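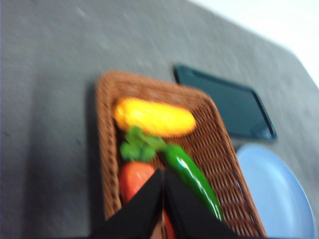 Play food is graded by shape before it is graded by color, and the shape has to survive years of being dropped, stacked and carried from room to room. Makers work from a short list of vegetables that a small child can tell apart by outline alone. A bright yellow ear of corn, rounded and tapering a little at both ends, is among the easiest. The long green ones are harder: glossy and deep green, such a piece may be taken for a cucumber or a chili pepper, and catalogs sell similar forms under both names. The woven basket is usually bought separately.

Home Features Workshop Archive Subscribe

Sketetti, which molds play vegetables for the Fadari and Stakex labels, lists 3,134 pieces in its current catalog. Of these, 2,851 are single items and the rest are sold in sets. A standard set holds six vegetables. The mold for a leafy top costs more than the mold for a root, as each small lobe needs its own draft angle if the part is to release cleanly.

Storage receives less attention. Pálfi, a basket importer, stocks 809 rectangular models and recommends a thick, rounded rim for children's rooms. An open weave lets crumbs and dust fall through, but it also catches thin stems. The next Pálfi price list is due in May.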